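Schulplaner Fondinia: Ringbuch für Klasse 5 bis 10

Startseite > Schulshop > Planer und Hefte > Fondinia

Jedes Jahr im Oktober, wenn bei uns der Tag der offenen Tür vorbei ist, fragen mich Eltern nach dem Planer, der auf den Tischen im Foyer lag. Also schreibe ich es jetzt einmal ordentlich auf, dann muss ich nicht mehr jede Mail einzeln beantworten (was ich trotzdem gern mache!).

Der Fondinia ist ein Ringbuch in A5 mit 275 Seiten. Ich benutze ihn selbst seit ein paar Schuljahren im Unterricht und habe in der Zeit so ziemlich alles ausprobiert, was der Markt hergibt. Vor dem Fondinia hatten wir den Fernent, der war hübscher, aber der Rücken ist uns reihenweise gebrochen, meistens schon vor Weihnachten. Beim Fondinia halten die Ringe, und wenn doch mal eine Seite ausreißt, heftet man sie eben wieder ein.

Auf jeder Doppelseite steht eine Schulwoche. Links Stundenplan und Hausaufgaben, rechts Platz für Mitteilungen zwischen Schule und Elternhaus, dazu zwei Unterschriftenfelder. Hinten gibt es Notenübersichten, ein Entschuldigungsformular zum Abtrennen und eine Seite für die Klassenfahrt, die bei meiner Sechsten grundsätzlich mit Pferden vollgemalt wird.

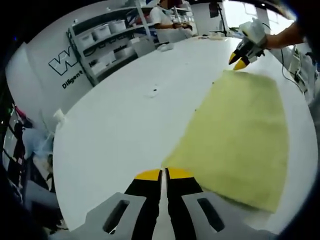
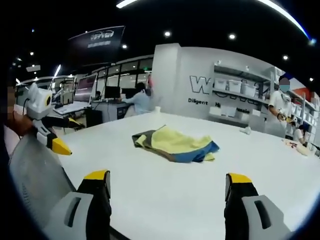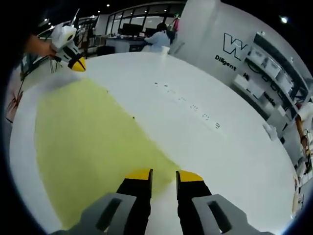 Was kostet das Ganze? 15 Euro mit Einband, 2 Euro für ein Päckchen Ersatztrennblätter. Den Einband kann man im nächsten Schuljahr weiterverwenden, dann braucht ihr nur die neue Füllung. Ich finde das fair, und meine eigenen Kinder haben ihren jetzt im dritten Jahr, mit Aufklebern in mehreren Schichten.

Es gibt den Planer in Blau, Rot und Dunkelgrau. Dunkelgrau ist immer zuerst weg! Wer eine bestimmte Farbe möchte, schreibt sie bitte gleich in die Bestellung, sonst packe ich ein, was gerade oben im Karton liegt.

Technische Angaben
Format: A5, Hochformat
Umfang: 275 Seiten, gelocht
Papier: Recyclingpapier, füllertauglich
Einband: Kunststoff, abwischbar
Farben: Blau, Rot, Dunkelgrau
Extras: Lineal zum Einheften, Klarsichthülle, Trennblätter

Zum Papier noch ein Wort: Mit Füller geht es prima, mit dicken Filzstiften drückt es durch. Beim Grarnadon, den die Oberstufe benutzt, ist das Papier fester, dafür wiegt er auch spürbar mehr, und ich möchte keinem Fünftklässler noch mehr in den Ranzen legen. Ab Klasse 11 würde ich aber den nehmen, weil dort die Kursplanung schon drin ist.

Bestellen könnt ihr über das Formular im Sekretariat oder direkt bei mir in der großen Pause. Klassensätze ab 18 Stück bekommen die Trennblätter kostenlos dazu, da sprecht bitte vorher mit der Klassenleitung, damit am Ende nicht doppelt bestellt wird. Ist uns letztes Jahr passiert, ich hatte wochenlang Kartons unter dem Pult.

Umtausch geht, solange noch nichts eingetragen ist. Ein Name auf der ersten Seite ist okay, den überklebe ich.

Passend dazu: Ersatzfüllung Fondinia, Trennblätter, Klarsichthüllen A5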